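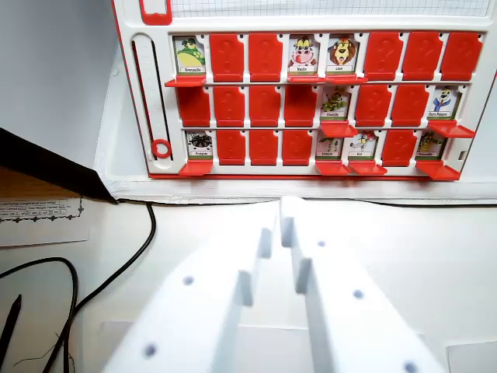
Nesma Sqalli

Players wanted: French board game afternoons, Grusolby

Mumport is looking for adults and older teens to play guessing games in French at our Grusolby room. Most of the games use animal cards with the names printed in French, so you will be asking and answering questions about a frog (grenouille), a caterpillar (chenille), a polar bear (ours polaire) and so on. You need enough French to ask a yes-or-no question. Spelling does not matter.

The first session is Sat 16 May. After that we run through September.

What you will do
Play in pairs, one board each, for three rounds. Change partners after each round. Fill in a short form at the end saying which words you did not know.

Who can apply
Anyone 14 or over. Under 18s need a signed form from a parent. Fluent speakers are welcome but will be paired with each other.

What you get
A Prilen gift card after your third session, and coffee or juice on the day. We can't pay travel.

We also need one person to set up the boards and sort the cards back into their sets afterward. This is a paid spot. Say so in your message if you want it.

To sign up, write to Nesma Sqalli at Mumport, Room 200, Rashti Building, Grusolby. Include your age, your level of French and a phone number.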